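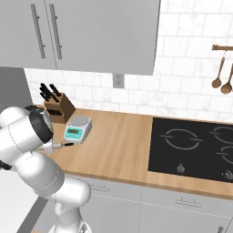
Salian is a case tracker for people who report on the courts. It takes in the daily lists, lets you attach notes to each defendant, and sends you a message when a hearing is moved. I have used it for 12 months on a weekly paper covering Hevham and the towns round it, and most of my notes are on short, ordinary cases. It depends on how well you tag them. The word "knife" on its own brings back everything filed under bladed articles, from a serious wounding down to a small kitchen knife like the one near the front edge of the worktop, with its short silver blade and black handle, and you need to set up your own tags early if you want to tell these cases apart later.

I pay for the single-user plan. The office plan costs £900 a year and adds shared notes, which we tried for a month in September and then dropped.

## Setting up

You choose your courts first. The plan allows nine, and I use four of them. Picking them takes a few minutes, but the lists then arrive in whatever state the court sent them, so expect surnames in capitals, charges shortened past the point of sense and the odd defendant entered twice. Salian will merge duplicates if you ask it to. It won't do it by itself, and I think that is right. Two men with the same name and birth years close together is a common thing at Hevham, and mixing them up in print is how papers get sued.

Bringing in old notes was slower. I had 1,786 of them in a spreadsheet going back to my first job. The import tool wanted the dates in its own format and rejected the whole file when it found one it didn't like, without saying which line was wrong. I wrote to Ummont, who make it, and got a useful reply the next morning telling me to split the file into years. It worked, although the manual should say so.

## In daily use

The part I rely on is the adjournment alert. A plea hearing listed for the morning gets put back three weeks, and in the old days I would find out by sitting on a bench outside court two until an usher took pity on me. Now my phone buzzes, usually before I have left the office. It has missed a few. They were all changes made on the day, in the courtroom, and I don't see how a list service could have caught them.

Case pages are laid out sensibly. The charge is at the top, then each hearing in order, then your own notes. There is a separate box for reporting restrictions, coloured red, which stays on screen as you scroll. You have to fill it in yourself. I have got into the habit of typing the order word for word, with the time it was made and the name of whoever made it, and the box has room for that.

Search is quick and a bit stupid. It doesn't know that "ABH" and "assault occasioning" are the same offence, so you end up searching twice. It can't look for a phrase inside your notes either, only for single words. Parvathi Thomas, who covers the crown court for us, gave up on the search and keeps a paper index beside her keyboard.

The phone version is fine for reading and poor for writing. Notes typed on a phone are saved only when you press the tick in the corner. I lost most of a mitigation speech by switching to my messages before I had pressed it. The desktop version saves as you go.

## Shared notes

With the office plan, everyone on the team can see and edit the same case page. In practice Laiba Swati and I kept overwriting each other. There is a history, so nothing was lost for good, but getting an older version back meant opening it in a new window and copying it across by hand. There is also no way to mark a note as private, and I don't want a half-checked tip from a solicitor sitting where the whole newsroom can read it. A bigger paper with a proper rota might get on better with it.

## What it won't do

It doesn't record, and it doesn't give you transcripts. It doesn't cover inquests, so the coroner's list at Brukville still has to be checked separately. It gives no legal advice, and says as much on the login page. If you are starting out, please don't let the red box stand in for asking the clerk. An empty box only means that you haven't typed anything in it.

Deleting is worth a mention too. When a case ends in an acquittal I like to clear out what I no longer need – addresses mainly. Salian keeps deleted pages for 60 days in a bin that only the account holder can empty, and you have to empty it one page at a time.

## Worth paying for?

For one reporter covering several courts, yes. The alerts save me a wasted trip most weeks and the case pages are better than my spreadsheet was. I have renewed the single plan. If you only cover one magistrates' court, and you are there most mornings anyway, the printed list and a notebook will do the same job.

Ummont say a phrase search is being worked on. I'll add a note to this page if it arrives.

21 January 2019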